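3.2 Floor coverings and reported noise in shared work areas

The second part of the study looked at how floor coverings affect the way people judge noise in shared work areas. Earlier work on this question has mostly been done in test rooms, where the floor is new, the furniture is sparse, and the only sound is one the researchers have chosen to play. Buildings in daily use are different. Carpet is worn flat along the main walking routes, chairs are dragged over it, and the people in the room have opinions about the noise before anyone asks them.

We worked in two buildings at the Plarnley site. The first, known as Latuheru House, has carpet tile throughout the open work areas and sheet flooring in the corridors and kitchens. The second, the Vorkovura Annex, was built later and has sheet flooring on every level except the top one, where carpet was laid at the request of the staff. Both buildings have the same ceiling panels and nearly the same room height, which allowed us to compare floors without large differences overhead. A total of 89 people filled in the survey, and all of them had worked in their present area for at least one full season.

Each person was asked to rate four kinds of sound: footsteps, moving furniture, speech from nearby desks, and speech from farther away. Ratings were given on a scale from 1 to 5, where 5 meant that the sound often made it hard to work. People were also asked to describe the floor in their own words. This last question was added by Krishnamoorthy Bangera after a trial run in September, in which several people rated the carpet without being sure whether their area had any.

Sound levels were measured over periods of 30 minutes, once in the morning and once in the afternoon, with the meter placed at seated ear height. Periods that included a fire alarm test or a delivery were dropped and repeated. We did not ask people to change how they moved or spoke, and no notice was posted on the days of measurement.

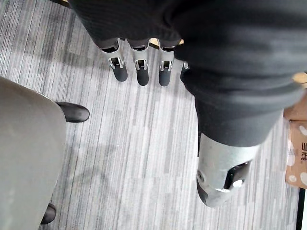
Figure 4. Gray striped carpet in a work area.

Footsteps showed the clearest difference between the floor types. People in carpeted areas gave footsteps low ratings in both buildings, and few of them mentioned walking at all in the comment box. In areas with sheet flooring, footsteps were the most common complaint, especially near the stairs and along the route to the kitchen. Hard-soled shoes were named often. The measured levels followed the same order as the ratings, although the gap between the floors was smaller on the meter than it was in the survey.

Moving furniture gave a less even result. Chairs with casters were quieter on carpet, as expected, but several people in Latuheru House said that heavy items had to be lifted or pushed hard to get them across the tiles, and that the bumps this made were worse than a steady rolling sound. Where the edges of the tiles had started to rise, carts caught on them. The building staff had glued down the worst of these edges before our second round of measurements, and the complaints in that area dropped.

Speech was hardly affected by the floor. Ratings for nearby speech were close to the middle of the scale in every area, and the comments tied it to desk spacing and to the habits of particular teams. This agrees with what Senyo Ofori found in his earlier survey of the Gelidico offices, where new carpet was laid in the hope of cutting down on talk carried across the room and the ratings for speech stayed where they were.

Two limits should be noted. Staff on the top level of the Vorkovura Annex had asked for their carpet, and they may have been inclined to rate it well. We also had no record of the age of the carpet tile in Latuheru House beyond the memory of the building staff, who gave different answers. Wear is therefore treated in the next section as a judgment made by eye, using the grades set out in Table 2, and areas on the border between grades were placed in the more worn of the pair.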